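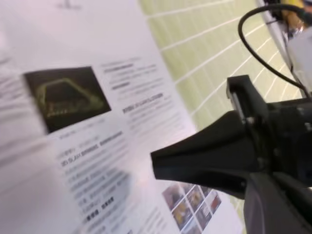
Wednesday, January 17, 2024

Back on the Brukcombe ledger today, and I'm writing this up while it's fresh so whoever opens the folder next doesn't have to redo it all. Coffee machine is out again, so forgive the mood.

Where we left off in December: the creditor list the directors gave us had 194 names on it, and the purchase ledger export came to 1,048 open lines. Those two things were never going to agree on the first pass, and they didn't. I spent most of the morning matching supplier codes by hand because the old system cuts names off partway through, so you get three different "Northern Pack" accounts and no clue which is which until you pull the invoices.

Anyway – the matching sheet now works. I sorted by invoice date first and supplier second (last time I did it the other way and got in a terrible tangle) and the duplicates pretty much fell out on their own. Most were credit notes posted as new invoices. If you're picking this up, use the tab called "match v4". Please don't touch v3, it still has my broken lookup in it and I'm only keeping it for the comments.

The one that's bugging me is Loureiro. They say they've got retention of title on the stock sitting in the back warehouse, and they may well be right, but the terms they sent over are the new ones and most of those orders went through on the old ones. I've asked for a signed copy of whatever was in force when the account was opened. Their credit controller was perfectly nice on the phone, said she'd look in the archive, and I said fine, but nothing leaves the warehouse until we've seen it. Note to self: put that in an email, not just a phone call!!

Zakhar Prokopenko came by before lunch with the bank side. He'd run the receipts against the statements and found 2 payments to Trirholm that went out after the date the board minutes say trading stopped. Could be nothing. Could be a standing order that no one thought to cancel, which is my guess given the amounts are identical. But Trirholm shares a director with Brukcombe, so it goes on the connected party list until we know more, and I've added a line for it in the section on transactions to look at. Zakhar thinks I'm too cautious putting it in at this stage. I'd take it out later over having to explain why it wasn't there.

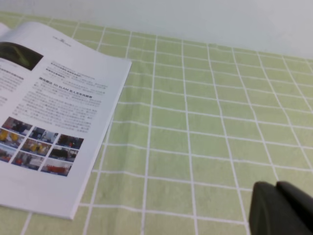

Vol. 4, No. 2

Afternoon was the cash flow model, and I have less to show for it than I'd like. The version management built has the VAT quarter landing in the wrong month, so everything looks lovely right up until it doesn't. I moved it, and the low point came forward by a few weeks. Haven't told the lender yet. I want to run it once more with the Noseck debt taken out altogether, seeing as Noseck keep disputing the same delivery and I don't believe we'll see that money this side of summer.

Things I tried that didn't help: rolling the payroll forward from last year's figures (the headcount changed too much), and asking the warehouse for a stock count by location, which came back sorted by color of label. I'm not joking. I'll go down there myself and do it with a clipboard.

Still open:

Loureiro – old terms, signed. Chase if nothing by end of week.
Trirholm – ask the bank for the mandate on both payments.
Noseck – get the proof of delivery out of the haulier.
Landlord – does the rent deposit deed have a charge over it? Somebody must have a copy.
Rename the tabs in the model, they make no sense to anyone but me.

Laptop battery is at its last gasp and the charger is at home, so the model rerun is first thing tomorrow. Paper copies of the board minutes are in the blue box file under my desk, filed backward, newest at the front.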